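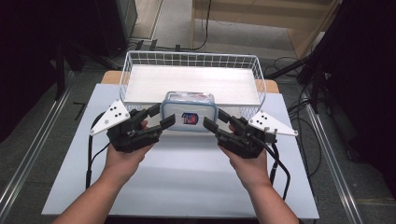
Macarena Insaurralde asked on the comment sheet why a visitor should hold the grippers at all, when a finished robot could have been shown doing the job on its own. The remark was repeated in other forms by several guests and shaped the second half of the open day, held at the Toledo site in January.

4.2 Hand-held demonstration

The station was designed to let guests supply demonstrations themselves. Each participant worked with 2 hand-held grippers, one per hand, at a white table. The task was to bring a lidded plastic food container and a wire mesh basket together, so that the container ended up inside the basket (Figure 3). Staff gave a short spoken introduction and then stepped back. No participant was corrected during a trial — advice was offered only between trials, and only on request.

Figure 3. Two-handed work at the demonstration table. The gripper tips close on either side of the container, with the basket directly behind it.

In all, 18 guests took part. Anqi Yuan supervised the morning group and Gervásio Fontes the afternoon group, using the same written instructions. Most guests first approached the container with one gripper and brought in the second only after a failed lift. Pilar Ojeda noted that guests who had watched an earlier participant tended to use both from the start. We did not control for this, and trials from the two kinds of guest are reported together in Section 5.

The lid was kept closed in every trial. Trials in which a guest set down a gripper were kept in the record but left out of the timing results.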